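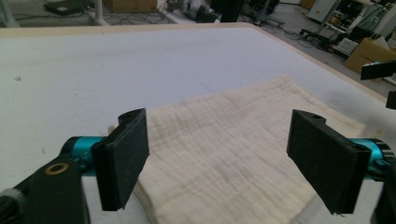
Bastian Teuber
Posting our written rules for recording cloth handling with hand-held grippers. Version 6, revised in August. They apply to two-gripper work on a table, one operator, small household textiles. Numbered so people can argue with a specific line.

1/ Scope. The rules cover how an episode is set up, performed and accepted. They don't cover calibration, which has its own sheet at Rivlow, or storage.

2/ Start state. Grippers open, pads clear of the fabric, cloth fully inside the table edge. An episode that opens with a pad already touching the cloth is rejected at review. Trimming the front to fix it is not allowed.

3/ Cloth state. Log it before recording: flat, folded or crumpled. Three words, no others. We used to have "messy" and "semi-flat" and reviewers agreed on neither.

4/ Surface. Plain tabletop or grid board, both accepted. Write down which. Don't swap partway through a set of 60.

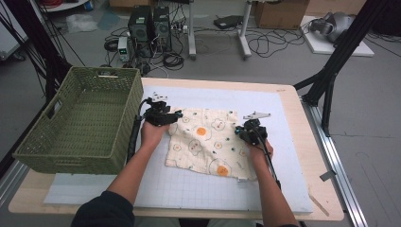
5/ Hands. Each hand stays on its own gripper from start to end. No smoothing with a spare finger, no nudging the cloth with a forearm. If a hand touches the fabric, the episode is marked "contact" and leaves the main set.

6/ Cables. Route them down the outside of the forearm. A cable dragged over the cloth moves the cloth, and the log then credits that motion to the gripper.

7/ Approach. Come in over an edge or a corner. Pads straddle the material before closing. Pressing down in the middle of a print and hoping for a pinch works often enough to be tempting, and it produces grasps that don't transfer to thicker fabric.

8/ Crumpled starts. Allow one pause, open pads above the board, to choose a grasp point.

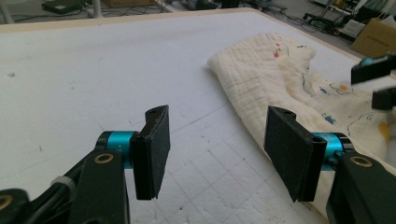
The pause has an upper limit of 2 seconds. Past that, stop and restart the episode. Long hovering adds frames with no motion, and in our first 3,000 episodes it was the most common reason for rejection.

9/ Second gripper. It may wait above the cloth while the first one works. It may not rest on the fabric as a weight unless the task sheet says "hold". Tutside reads this line more strictly than we do - they want the idle gripper off the board entirely. Both readings pass review if the site sticks to one.

10/ Lifts. Both grippers closed before the cloth leaves the table. Raise together and keep some slack.
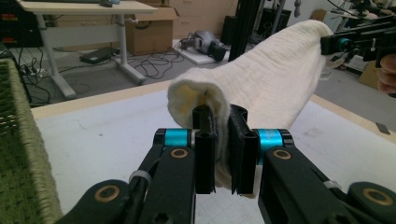 A sheet pulled tight between two grippers tends to slip at whichever end has less material between the pads. A slight sag is the target. If one end slips, finish the episode and label it "slip". Don't delete it. Slips are useful data and they are under-reported at every site I've audited.

11/ Stained or worn cloths are allowed. Retire a piece when a seam opens, and record the piece number in the Draris log.

12/ Background. Floor and shelving may be in view. Leave them alone during a set. Screens showing names or mail must be off.

13/ Review. Second person, full speed, no skipping. The operator doesn't review their own episodes. Stüber asked for an exception for single-person shifts and we said no.

14/ Open item: rule 3 has no word for a cloth that is folded and then partly undone. Current practice is "crumpled". I don't like it. Suggestions welcome, one word only.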